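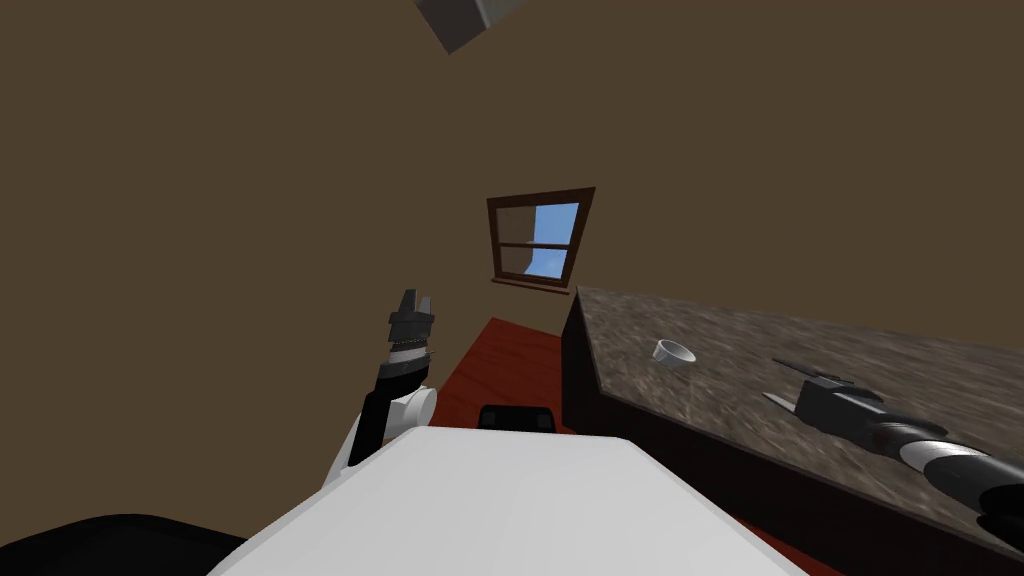

Sash windows and winter condensation: notes for Lilline residents

The managing office at Gristulport has had a run of reports of water on the inside of bedroom and kitchen windows since November. Most come from the older flats in the Lilline block, where the timber sashes were draught-stripped last year. The notes below set out what the readings show and what residents are asked to do before the next inspection.

Why the water appears

Air holds less moisture as it cools. When room air touches a pane that is colder than the dew point of that air, the surplus comes out as water on the glass. A room at 17 degrees with a relative humidity of 70 per cent has a dew point a little under 12 degrees. Single glazing in a north-facing room will be below that for most of a winter night. The same room at 50 per cent has a dew point of between 6 and 7 degrees, and the pane will stay clear for much longer.

Draught-stripping has cut the uncontrolled air leakage through the sashes. It has also removed the route by which much of the moisture used to leave. The heating bills are lower and the glass is wetter. Both effects were expected, though the second was larger than the contractor, Carretero, allowed for in its original report.

Where the moisture comes from

Cooking, washing and drying clothes are the main sources. A full load of washing dried indoors puts a couple of litres of water into the air. Pans boiled without lids add to this, as do unvented gas heaters, which are not permitted under the lease in any case. Breathing overnight in a closed bedroom is enough to wet a cold pane by morning.

What the loggers recorded

Humidity loggers were placed in 5 flats for 17 days. In 4 of them the evening peak fell back to the background level within two hours where the kitchen extractor was left on after cooking. In the remaining flat the extractor was found to be disconnected at the fused spur, and the humidity stayed above 70 per cent overnight. The spur has been reconnected. Flat 109 has a logger still in place and the results will be added to the file.

Ventilation settings

Paltley extractor units have two speeds. The low speed is intended to run all the time and should not be switched off at the isolator. The high speed is worked by the pull cord and should be used during cooking and bathing and for a while afterwards. The filter lifts out from the front and can be washed in warm water with a little washing-up liquid. Let it dry fully before putting it back.

For sash windows, lower the top sash by the width of a finger and leave the bottom sash closed. Warm damp air collects near the ceiling and will leave through the upper gap. The restrictors fitted to the lower sashes should stay where they are.
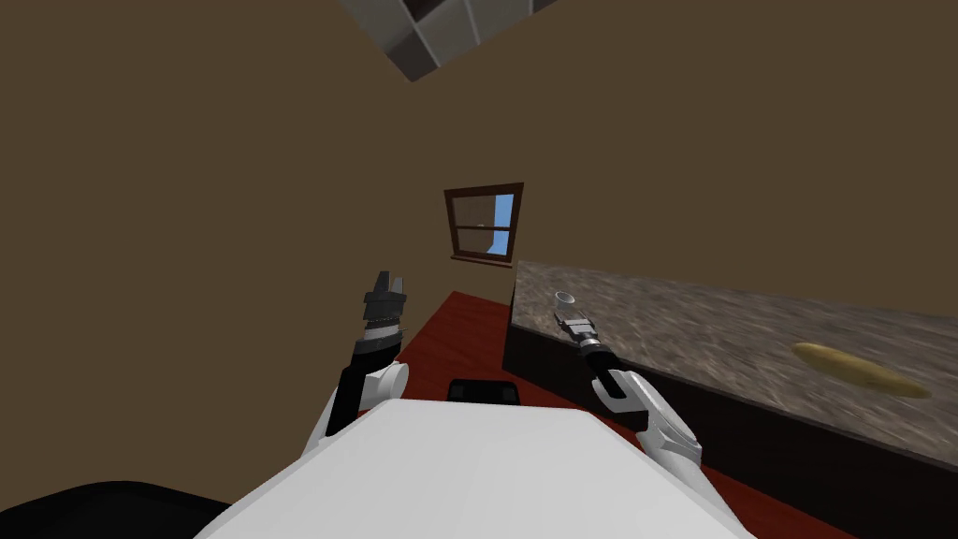
One resident of the upper floor wrote to say that lowering the top sash at night made the bedroom too cold to use, and asked whether a trickle vent could be fitted instead. It can, in most cases. The vent is cut into the head of the frame, so written consent is needed first, and the form is held at the office. Where the head is too shallow, a through-wall vent may be offered.

Mould and paintwork

Wipe standing water from the bottom rail each morning with a dry cloth and wring it out in the sink. Small patches of mould on painted timber can be cleaned with a fungicidal wash, following the maker's instructions. Do not brush them dry. Soft timber or lifting putty should be reported, not filled.

Reports received by 6/12/22 will be put on the first inspection list. Give the flat number, the room and which sash is affected.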